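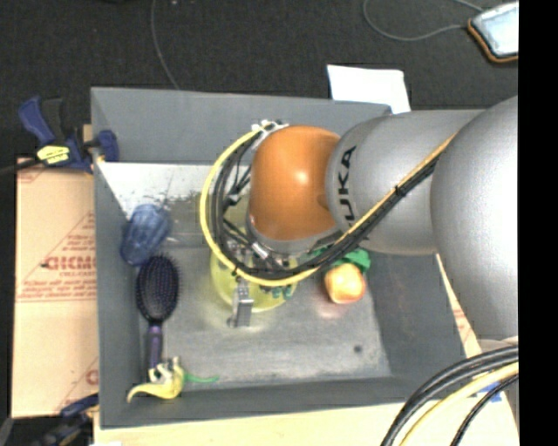 Getting a flat ready for viewings

Start with the hallway, as it's the first thing any buyer walks into! Clear the coats, wipe the skirting boards and put in the brightest bulb the fitting allows.

Scuffs on white walls come off beautifully with a damp sponge and a dab of washing-up liquid – test a corner first.

For limescale on taps, wrap them in a cloth soaked in white vinegar, leave for half an hour and rinse well. I love this one!

Sticky door? Rub candle wax along the edge.

Cường Lại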